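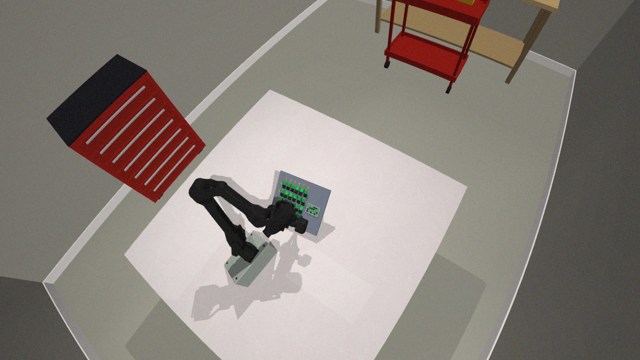
Chapter 5
Contact and Clearance in the Planner

A planner that treats every surface as something to avoid will never press a switch. The arm must touch the panel, and it must do so at one place, from one direction and with a bounded force. This chapter deals with how that permission is written down, checked and withdrawn.

We use the Rinport model throughout. Each body in it carries two shapes: a visual mesh, which is drawn, and a collision shape, which is tested. The two need not agree. Section 5.2 shows how a coarse collision shape around a gripper can rule out every approach to a tilted panel, even where the drawn meshes leave ample room.

The allowed-contact table lists pairs of bodies. A pair is added when the approach phase ends and removed when the retreat phase begins. Between those two events the planner ignores the pair and the force limit, set here at 20 N, takes over.
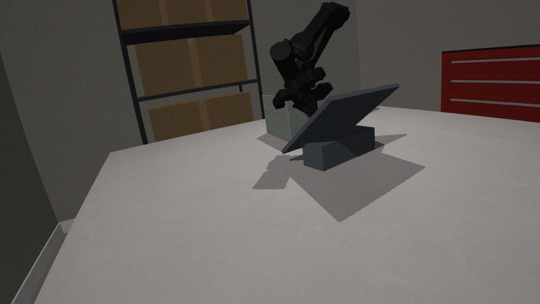

Zerrin Dursun objects that a table of pairs is too blunt, as it permits the finger to touch any part of the panel once the pair is listed. She would split the panel into regions and list only the region to be pressed. The objection is sound, and Section 5.4 adopts her scheme at the price of a larger table.

Readers should load the scene before going on and run the planner with seed 563 and a limit of 300 iterations. Later listings assume both values.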